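Tarus hand grippers, three weeks in

I bought the two-gripper set from Ekinci in April and it sat in its box until I had room for it on my desk. The set costs 603 with the spare pads, and shipping added 16. I'm posting my notes for anyone thinking of ordering one.

You hold a gripper in each hand and do ordinary chores with it, and the recordings go toward training a robot arm. Picking up trash from a table is the first job in the Rundatow task list, so I started there. I have 125 takes saved so far.

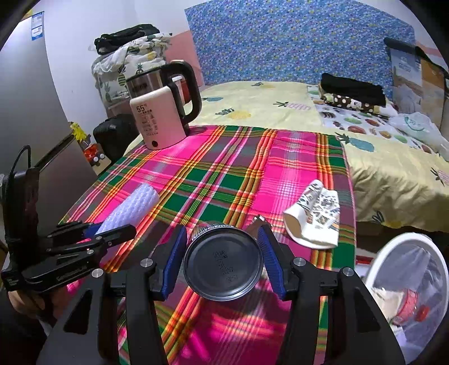
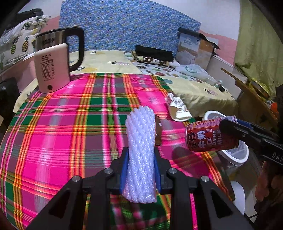
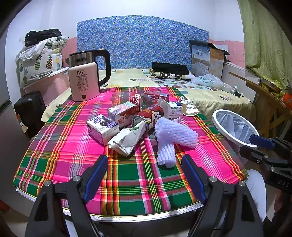 Setup took me one evening. The manual is short and skips the part about pairing the second unit, so I had to write to support. They answered the next day.

The pads are the part I like best. I changed one pair to see how hard it was, and it took 3 minutes with the screwdriver from the box. My complaint is the weight. After half an hour my wrists want a break, and the left trigger is stiffer than the right one.

I also looked at the Tello kit, which is cheaper but comes with only one gripper. If you only want to try single-hand tasks, that would be enough. I'm keeping the Tarus set and will start on the laundry tasks next.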